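Thread on the gripper fault we had at the Trustoldale site, February 2022. Writing it up because two other groups have asked, and I'd like to send one link.

1/ Setup first. We record people doing table work with hand-held grippers, one in each hand, and train the arms on the recordings. Cloth mostly: folding, rolling, putting things in baskets. The arms then try the same jobs in the cell next door.

2/ The fault: the left arm closed when it should have been open. It didn't happen every time. It would come down over a towel, shut its fingers a few centimeters early, and push the closed tips into the table.

3/ On the worst one it kept pushing. The force limit should have stopped it and the limit was set too high. It bent a fingertip and split the mount behind it. Helge Haugland hit the stop button. Helge was outside the fence and wasn't hurt.

4/ That last part is the safety matter and I'll deal with it first. The limit had been raised in August for a lifting test and never put back. Our checklist had a line for "limits loaded" and no line for what the limits were. Everyone ticked it, me included.

5/ The checklist now has the number on it. You read the value off the controller and write it down next to the number it should be. If they don't match you don't power the arm. We also took away the option to save a raised limit as the default.

6/ Now the early closing. We blamed the policy and retrained it. Same thing. We blamed the Lenton controller and swapped it for the spare. Same thing. That was most of a week gone.

7/ Then Helge replayed the raw recordings with the finger opening plotted under the video. In 67 of them the left gripper's opening signal dropped to zero for a moment while the fingers on screen were plainly apart.

8/ So the arm was doing what it had been shown. The recordings said "closed" at the wrong time, and the model learned it. Our import script filled every missing reading with zero, and zero means shut. I wrote that script.

9/ The missing readings came from the cable. It runs down from the gripper past the wrist, and when the wrist turned far enough the connector lost contact. All 67 were recorded on the same unit. The right-hand one was clean.

10/ We wiggle-tested the cable at the start of every session, with the gripper lying flat. It passed every time. Nobody tested it with the wrist bent, the way a person holds it when reaching across for the near end of something.

11/ We redid the cloth tasks after the new cable went on. Same kind of table, same mat, signals plotted live on a second screen.

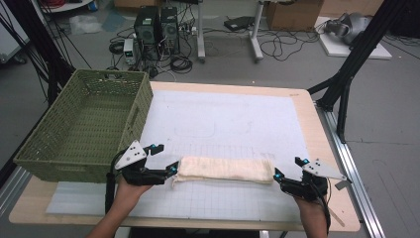

12/ The gripper signal is what I watch in the new recordings, and I check it against the fingers one hand at a time. The cloth roll is a good test for that — the left fingers are pinching one end while the right ones are open just past the other, so the two traces have to disagree. If both read shut at a moment like that, we stop and look at the connector.

13/ What we changed in the software: missing readings stay missing. If a gap is longer than 16 milliseconds, the recording is flagged and a person looks at it before it goes into training. Shorter gaps hold the last good value. No more zeros.

14/ What we changed on the hardware: a strain relief clip, and a cable with a locking plug from Feltoment. The wrist test is now done with the gripper held up and turned both ways, with the trace on screen.

15/ What we haven't fixed: I don't know how many older recordings have short dips that we smoothed over before anyone saw them. The raw files from the Hafstein sessions were deleted to make room. We've pulled that set from training until we decide whether to redo it.

16/ If you fill gaps with zeros anywhere in your import code, go look at what zero means to your gripper. And read your force limits off the controller, not off the sheet.

17/ Someone asked about the arm. New fingertip and mount are on, and it has been running at the lower limit since. It's slower on heavy towels. We're leaving it that way.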